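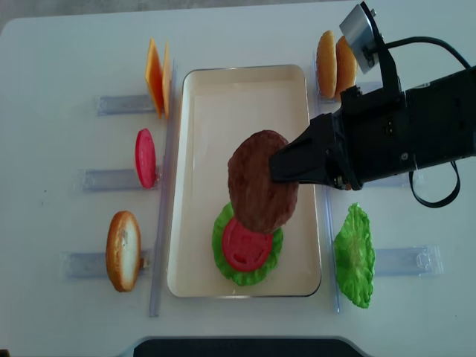 Week 9 handout: When a pick goes wrong and the log says it went right
Robotics for Manufacturing, second-year stream
Handout revised 26 Jun 2023. Bring to lab, bring a pen.

1. What today is on

One fault, start to finish. The burger assembly cell, play food, two-finger gripper. Fault type is a false grasp confirm: controller reports "part held", carries on to the place move, and the part isn't where the controller thinks it is. Sometimes not in the fingers at all.

Same family of fault turns up in packing lines, bakeries, pharmacy pickers. Cheap parts here so we can break it over and over without anyone getting a bill.

Read section 4 before you touch anything. Last year's group didn't and we lost a wrist cable.

2. How the cell is supposed to run

Sequence, short version:
- fingers open, arm moves to pre-grasp above the rack position
- descend, close
- width check (finger gap when the motor stalls)
- if the gap is inside the window for that part, set HELD = true
- lift, move to stack, descend, open

Window is set per part in the recipe file. Cheese thin, bun fat, patty somewhere in the middle. Cell runs on the Drorateck controller, recipe files written in the Notus editor. You don't need to know Notus for this unit but you do need to be able to read a recipe.

Fingers wide open is the state where the gap reading should be trusted most. It's also where you re-zero. If the zero is off, every window after it is off by the same amount. 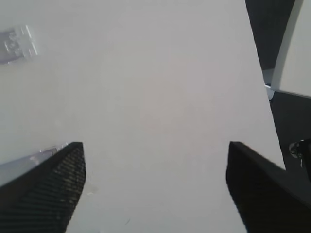

Re-zero happens at power up and, in theory, after every e-stop. In theory. Version of the cell program we had in May skipped it if the e-stop was released in under 4 seconds. So a quick stop and release left the old zero in place even if someone had shoved the fingers by hand in between. Write that down, it comes back in section 3.

Other thing to know: the width check happens once. At close. Not during the lift, not during the travel. So HELD stays true from the close until the open command, no matter what the part does.

3. The fault

Log extract from the May run, tidied up:

cycle 178 patty close gap in window HELD true
cycle 178 lift
cycle 178 place
cycle 178 open HELD false
cycle 178 complete, no fault

Looks clean. It wasn't. Patty had rotated in the grip on the lift and came down across the edge of the stack. Next part went on crooked on top, stack tipped, arm came back down for the part after that and pressed a bun into the tray hard enough to trip the force limit. First alarm in the log is fault code 1883, force limit on Z, and it is a full cycle late. Everyone goes looking at the bun. Bun was fine.

Lesson for your lab book: the alarm tells you where the robot noticed, so work backwards from there.

Long thin grips are the worst for this. Patty on edge or a sausage held near one end, contact area is small, and the thing can swing about the finger line while the gap barely changes. Width check cannot see rotation. Say it again because it was a exam mistake for over 12 of you last time: width check cannot see rotation. 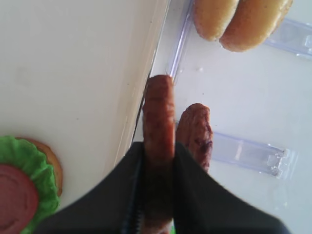 Contributing causes we found, in no particular order:
- stale zero (see section 2), so the patty window was accepting a looser grip than intended
- grip force turned down by a student to stop marking the parts, never turned back up, not written on the change sheet
- patty window copied from the sausage recipe, far too wide
- finger ridges gummed up, needed a wipe with iso
- no check after lift

Which one is the root cause? Argue it out in your groups. I have a favourite but the Hiverum report template we use makes you list at least two and defend the order. Template is on the unit page.

4. Safety bit

Play food doesn't mean play robot. The arm doesn't know what it's holding.

- Keys out, lanyards off, hair back.
- Hands out of the cell unless the arm is in hold AND you have the pendant in your own hand. Not your partner's hand.
- Do not catch a dropped part. Let it go. Most of our near misses are somebody grabbing at a falling bun.
- Do not free a stuck part by pulling it out of closed fingers. Open them from the pendant, fingers will drop the part, keep your other hand clear.
- After any e-stop: wait, release, re-zero by hand from the menu. Don't trust the auto one.
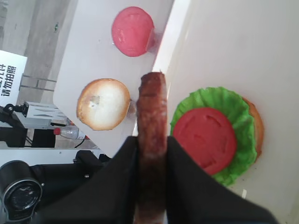
- Any change to force, speed or window goes on the change sheet, with initials. Yes even if you're going to change it back.
- Max speed for this lab is the slow setting. If the pendant shows anything else call me over.

5. Lab task

Part A. Run the patty recipe as supplied. Record gap at close, then add a second width reading after lift and record that too. Ten runs minimum, more if time.

Part B. Shift the grasp point toward the end of the part in small steps. Note when it starts to rotate. Note what the log says at that point (should be nothing, thats the point).

Part C. Propose a check that would have caught cycle 178. Camera, force reading, second width check, something mechanical, whatever. One paragraph plus a sketch. Say what your check would still miss.

Reading: Bittencourt notes, chapter on grasp verification, skip the maths on slip cones unless you're keen. Short answer questions from it next week.

Lab reports go in the usual box, stapled please, no plastic sleeves.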